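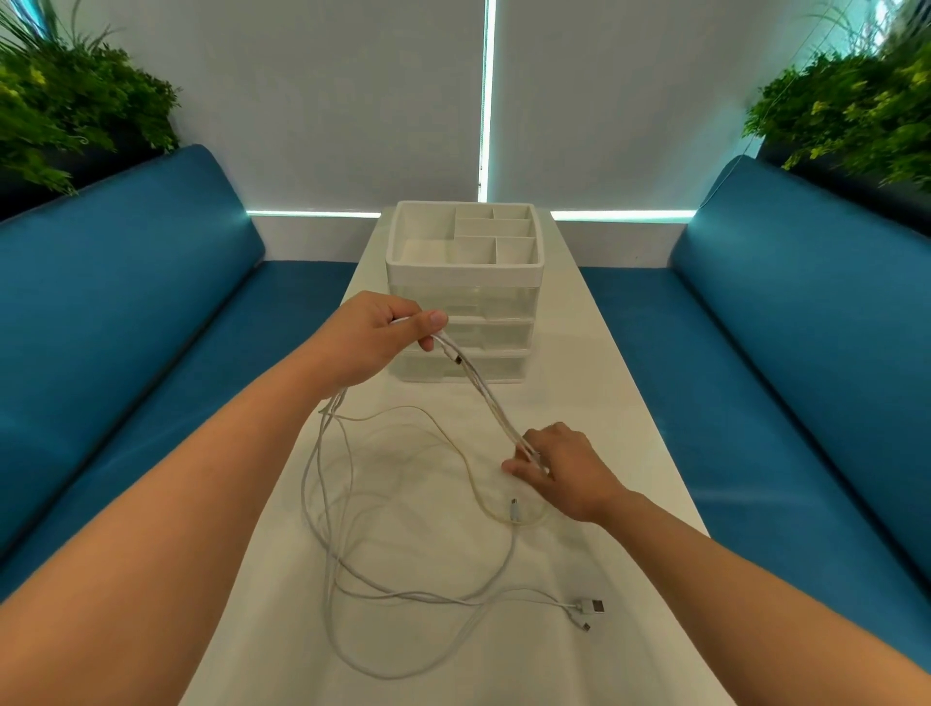
Simone Toledo wrote back to me inside the hour to say that a June party held in December is just a barbecue with corn, and that if I wanted her opinion on moving it I should have asked before the flyers went up in the Guerra shop window.

Fair enough. I did ask a bit late. But I've been chewing on her message all week and I think she's right, which is annoying, as I was one of the people who voted to move it.

For anyone who hasn't been along, I'm talking about Festa Junina, the Brazilian June festival. It's for Saint John mostly, with Saint Anthony and Saint Peter on either side of him, and it has a bonfire, strings of little paper flags, square dancing, a pretend wedding, and more things made out of corn and peanuts than you'd think a person could eat standing up. Everyone dresses as a sort of storybook farmer. Patches on the jeans, straw hat, freckles drawn on with eyebrow pencil. My kids live for the freckles.

In Bonow we've been doing it on the oval behind the Closamon hall for years, and in June it is freezing. I mean properly freezing, the kind of night when you can't feel the raffle ticket in your hand. One year the wind took the flags clean off their strings and we were finding them in the creek until spring. So when somebody said why don't we shift it to December, when it's warm and school's nearly out, my hand went up with everybody else's. No more thermals under the gingham! I could wear the dress!

And now it's nearly here, and I don't want it.

Part of my trouble is that most June celebrations really do suffer when you carry them across the equator. Midsummer in the middle of winter is a hard sell. My neighbour is Swedish on her mum's side and tried dancing around a pole in the drizzle exactly once. But Festa Junina is one of the rare ones that comes over whole. June is winter in Brazil too. It's the harvest that's behind all that corn, and the fire is there for the same reason any fire is there on a winter night, plus a saint's story on top. We have been handed a festival that fits our weather, on the right date, with no fiddling, and we've gone and fiddled with it.

Think about what's on the table. Canjica, which is white corn cooked in milk with cinnamon. Quentão, which is hot and gingery and (in the grown-up pot) has a fair bit of cachaça in it. Who wants that in 35 degrees? I made a test batch of canjica last weekend with the fan on and my husband looked at it the way you'd look at a jumper. The Londorik bakery has already asked whether we'd like iced buns this time. They're lovely iced buns. I don't want iced buns at Saint John's.

Then there's the fire. We can't have one in December, obviously. There'll be a total fire ban on, or there'll be one the next day, and no sensible person is lighting a stack of timber on dry grass. So the plan is orange cellophane and a fan. I've nothing against cellophane, I've made many a school costume from it, but the fire is the middle of the whole evening. People who haven't spoken since last year end up next to each other at it because that's where the heat is. Teenagers who'd sooner die than dance will stand at it for 3 hours. You don't huddle around cellophane.

I'll put the other side, because I was on it. The June night is hard on older people. My own aunt stopped coming after her hip, and she was the best bride we ever had in the pretend wedding, at 70-something, with a cushion up her dress and a shotgun-toting father half her age. It's hard with babies. Takings are down, too. We used to clear 1000 dollars on the food alone and last time it didn't come close, what with everyone going home at eight to get warm. And a few families who've come over more recently told me, quite kindly, that they'd rather have the party in nice weather than no party at all. I can't wave that away.

But we could fix the cold without touching the date. Start at 2 in the afternoon, when there's a bit of sun on the oval. Put the wedding on early so the nanas and the toddlers see it, and light the fire at dusk for whoever's left. Use the hall! We pay for it and then leave it full of coats. Stick a heater in there with the bingo and the soup and let people wander in and out. Ask the high school to lend us the marquee sides. It isn't complicated, and I could kick myself for not saying it at the meeting, where I was mainly thinking about the dress.

I think what bothers me is how easily we said yes. We treat other people's calendars as a bit of decoration, and then after a while we do the same with our own. My kids were born here. What they know of the place their grandmother grew up in is a handful of songs, some swearing, and one cold night a year with smoke in their hair. When I told my youngest it was moving she asked if Saint John had changed his birthday. I said no, darling, we've just changed the party. She thought that was pretty rude of us.

So the December one will go ahead, the flyers are out and the band's paid, and I'll be there with my cellophane. I'll probably enjoy it. But I'm putting it in writing now that I'd like another vote, and I've told Simone she can have my hand up the other way this time. She's replied with a single corn cob.

If you've got a spare gas heater, or you know someone with marquee sides, leave a note for me at the Guerra shop.

Posted 4/12/21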